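Sun 5 January
By Witold Tokarz

Alfie Blackburn is late to his own workshop, and so am I, so we start in the yard with the van doors still open. He makes house signs, carved ones mostly, and the odd pub board. Paltley is full of them now. Walk down from the church and you pass his lettering all the way to the bridge.

"People come in wanting oak," he says. "Everyone wants oak. Then I tell them the price and they want something that looks like oak."

Inside, tea, no milk. He learned on shop fronts in Clarnau, painting other people's letters for 5 years before he was let near a chisel. Hated it at first. "You do the same R until you dream about it. I still can't drive past a bad R."

The drawing comes first, always full size, pencil on lining paper. He tapes it to the customer's wall if they'll let him and goes and stands across the road. Most signs get bigger at that point. A few get smaller. One, for a farm outside Bainbridge, was scrapped altogether when the owners saw their new name up and decided they didnt like the name.

And the carving? "Two days for a plain one. Names are easy. It's the animals that kill you."

He means hares. There was a run of hares last October, all for the same lane, each neighbour wanting theirs a bit different from the one next door. He did the ears last on every one of them. Too thin, ears. They'll snap if the grain's running wrong and then you've lost a week.

I ask about the big job, the Molura board. Hotel sign, double sided, hung on an iron bracket, £900 plus fitting. He pulls a face. "I priced that wrong. Lovely thing to make, priced it wrong. They changed the lettering twice after I'd started gilding."

Gold leaf he still does himself, on still days with the door shut. Paint he buys in, same tin colours for years, dark green and a cream he won't name the maker of. Varnish he won't use on anything facing south. "It goes yellow, then it lifts, then they ring me." Oil instead, and a fresh coat every couple of yaers, which he says customers always agree to and never do.

There are 40 names on the waiting list. He writes them in pencil. Would he take someone on? Long pause, more tea. "If they could draw. I can teach the rest. I can't teach someone to see that a word's sitting crooked."
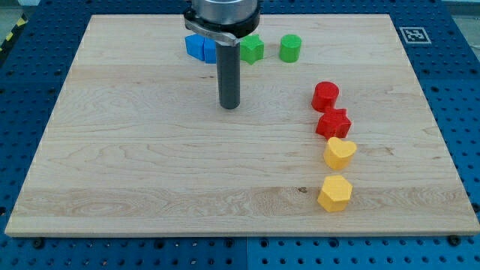
Marian wrote in to say that her own sign has faced south since the day he hung it, oiled every spring without fail, and the lettering is as sharp as ever, so would he please stop telling people that customers never do it.

Contact us | © Paltley Makers' Pages | Back to top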